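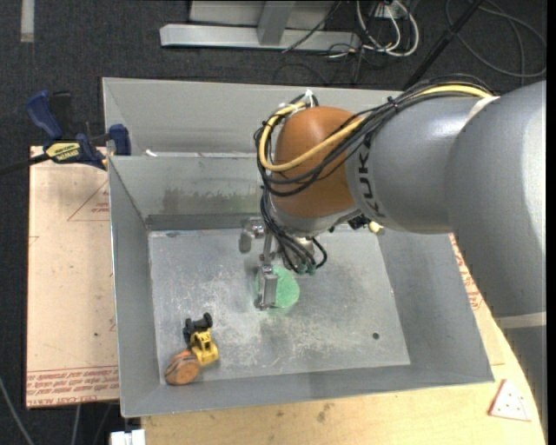
机器人的手为什么不都一样？
文/迪特·埃斯基尔森　3月

你用手拿铅笔，也用手抱皮球，不用换手。机器人的手叫“夹爪”，能拿好铅笔的夹爪，常常抱不住皮球。所以工程师要把不同的夹爪装到机械臂上，一种一种地试。

Benex实验室这次比较了2种夹爪。第一种有扁平的金属手指，手指合拢，就把东西夹住。第二种是吸盘，贴在东西上，靠吸气把它提起来。

试验的办法很简单：在金属箱里放几样东西，让机械臂伸进去拿。有玩具车，也有圆圆的东西。玩具车有棱有角，还有轮子，吸盘不容易贴紧。圆的东西会滚，手指夹偏一点，它就跑了。箱子的壁是斜的，靠近角落的东西更难拿，夹爪可能会先碰到箱壁。

每种夹爪都试了很多次。金属手指试了519次，吸盘试了502次。次数不一样，是因为吸盘的软管中途漏气，修好以后没有补做。负责记录的达米洛拉·丘克武把每一次都写进表格：拿起来了，没拿起来，还是拿到一半掉了。

为什么要试500次以上？只试几次的话，碰巧成功也会让人以为这种夹爪很好。

比较的时候，别的条件要保持相同。箱子不能挪动，所以要用夹具固定在桌上。机械臂的速度也不能变。如果一边换夹爪一边改速度，就分不清是谁的功劳了。

机械臂上常能看到一圈圈电线。手腕要转动，电线得留得长一些，弯成大弯，太短会被扯断。

在家也可以试一试：用筷子和勺子分别夹起或舀起一颗葡萄、一块积木和一枚硬币，每样做10次，把结果记下来。

分享 19　评论 2
最后更新：3月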